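打印本页 | 以电子邮件发送

Dornar 夜间咬合垫佩戴日志数据集
自述文件(README)及数据说明

一、概述

本数据集收录夜磨牙成年患者佩戴咬合垫期间填写的周记日志,共406份,来自129名参与者。日志由Nimcombe口腔健康研究室统一设计,Narby与Wattimena两处门诊负责发放和回收。数据以去标识化形式提供,供口腔医学、行为科学及相关领域的教学与研究使用。

数据集只包含自填日志及其整理结果,不含影像资料、口内扫描文件和病历原文。需要临床检查数据的使用者,应另行向相应门诊提出申请。

二、文件组成

发布包内含5个文件:

participants.csv 参与者基本信息,每人一行
logs.csv 周记日志主表,每份日志一行
symptoms.csv 晨起症状明细,与主表以日志编号关联
codebook.txt 变量名、取值范围及缺失代码
form_blank.pdf 空白日志表

所有CSV文件采用UTF-8编码,以逗号分隔,首行为变量名。自由文本字段中的换行符已替换为空格,引号按通行规则转义。用电子表格软件打开时,请将编号列指定为文本格式,以免前导零丢失。

三、主要变量

pid 参与者编号,随机生成,与门诊病历号无对应关系
log_id 日志编号
week 佩戴周次,取值1至6
site 门诊代码,N为Narby,W为Wattimena
splint_type 咬合垫类型,分硬质、软质和双层
nights_worn 当周佩戴夜数,取值0至7
removed_early 当周是否曾在夜间自行取下
jaw_stiff 晨起下颌僵硬程度,由参与者自评
headache 晨起头痛,是或否
clean_method 咬合垫清洁方式,可多选,以分号分隔
remark 备注,自由文本

缺失值分两类:参与者漏填者记为-8,字迹无法辨认者记为-9。两类代码均不得作为数值参与运算。

四、采集方式

参与者在领取咬合垫当日收到一本纸质日志,每周填写一份,复诊时交回门诊前台。参与者最多填写6周,并非人人填满,提前停填者已交回的日志仍予保留。日志表不设提醒功能,门诊也未以电话催填。

填写说明要求参与者在早餐前完成症状部分,清洁方式部分可于当周任意时间填写。实际填写时刻未作记录,因此晨起症状评分可能受到回忆偏差影响。

五、录入与核对

纸质日志由两名录入员分别录入,两份结果逐字段比对,不一致之处由第三人查阅原件后裁定。裁定依据保留在研究室内部记录中,不随数据集发布。

核对中对下列情形作了统一处理:
佩戴夜数填写为区间者,取区间下限,并在备注字段注明“区间”;
同一周次重复交回日志者,保留填写较完整的一份;
备注中出现的人名、单位名和联系方式,一律以方括号内的“略”字代替。

除上述处理外,录入结果未作修正。“佩戴夜数为0而自行取下为是”一类逻辑矛盾,照原样保留,使用者可根据分析目的自行决定取舍。

六、适用范围与局限

本数据集适用于描述咬合垫的佩戴规律、比较不同类型咬合垫的自报接受程度,以及教授纵向数据的整理方法。数据不足以支持疗效判断:参与者未经随机分组,咬合垫类型由接诊医师根据牙列情况选定,硬质与软质使用者在基线时即可能存在差异。

佩戴夜数完全来自自报,未使用温度感应片等客观记录手段。两处门诊的复诊安排也不相同,Narby门诊的复诊集中于星期四,交回日志的时间间隔较为规则;Wattimena门诊由患者自行预约,间隔长短不一。合并分析时建议将门诊代码纳入模型。

清洁方式一项只反映参与者的习惯,不构成护理建议。咬合垫的清洗、存放和更换,应遵从接诊医师或制作单位的说明。
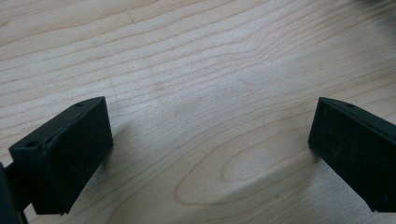

图1 浅色木纹桌面

七、使用条件

数据可免费用于非商业性研究和教学。使用者须遵守下列条件:
不得尝试识别参与者身份,也不得与其他来源的个人数据进行链接;
不得将原始文件转存于公开平台,如需共享,请提供本页地址;
发表成果时应注明数据集名称及所用版本。

建议引用格式:Nimcombe口腔健康研究室,《Dornar夜间咬合垫佩戴日志数据集》,第二版。

八、版本记录

第一版:首次发布,含参与者表与日志主表。
第二版:六月更新。增加症状明细表;更正部分日志的门诊代码;清洁方式由单选改为多选编码。第一版与第二版的日志编号一致,可直接对照。

九、问题反馈

发现录入错误或说明文字有误时,请写明文件名、日志编号及变量名,经研究室数据管理组信箱提交。经核实的更正将并入下一版本,并在版本记录中列明。涉及个人诊疗的问题不在受理范围之内,请联系就诊门诊。

联系我们 | 版权所有 © Nimcombe口腔健康研究室 | 返回顶部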